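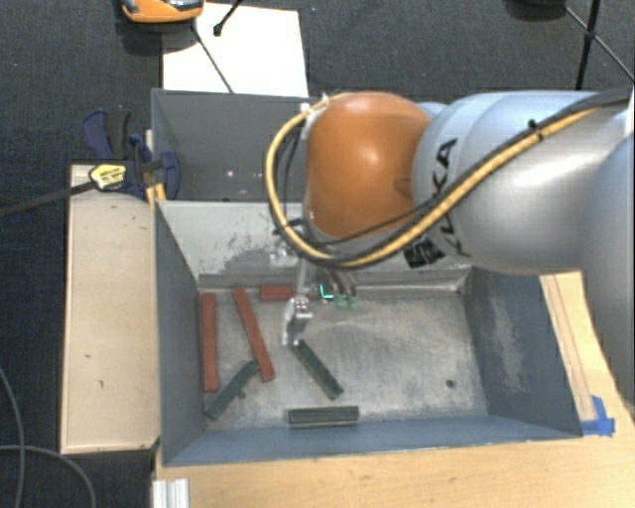 *Red bars, green bars, two grey metal bins.*

Cornwood council wants us down to one bin again. Mixed recycling, the lot, paper and tins and bottles all in together. Consultation shuts soon and I've got to get this down before work so excuse the state of it.

I'm against. Was for it in May, changed my mind.

The pitch is easy to like. One bin, no thinking. 3,000 households on the new rounds, fewer lorries, less moaning about boxes blowing down Cisesholm Road every time there's a breeze. And I have chased a box down Cisesholm Road in my dressing gown so don't think I don't get it.

But paper. Wet paper is rubbish, properly rubbish, and you cannot put a beer can, half a jar of pasta sauce and the Sunday supplement in the same bin for a fortnight and expect the supplement to come out as anything. Everyone who's ever cleaned out a bin knows this. Broken glass in the cardboard, same story. The leaflet says it all gets "seperated later". Later by who, and paid for how? Doesn't say. One line on page two and then a drawing of a smiling family.

I don't think sorting at home is much to ask. Five seconds a go. You're stood there with the jar in your hand anyway. My kids do it without being told, which can't be said for anything else in that house.

Tiruwork Zeleke wrote a good letter to the Plirico newsletter arguing the other way. Her point was flats. If you're in one of the Alemneh blocks there's no room for three boxes, there's barely room for a kettle, and people get warning stickers for something that was never going to work. Fair. I've no answer to that except bigger shared bins downstairs, seperate ones, lids that shut, emptied on time. It was promised before. 713 of us signed for it. Then nothing.

So fix the flats. Why does everybody else have to go backwards to do it?

The other thing, and this is more a feeling. Once it's one bin you stop looking at what you chuck. I started rinsing and sorting 15 years ago and it was the first time I noticed how many yoghurt pots we got through. Embarrassing amount. Bought a big tub instead. Would never of crossed my mind with everything going in the one hole.

They need 1,000 responses before it goes to a full meeting, so fill the form in. Even if you disagree with me. It's on paper at the library desk or on the council site, under Streets for some reason, not Waste. Question four is badly worded, read it twice before you tick.

Right, bus.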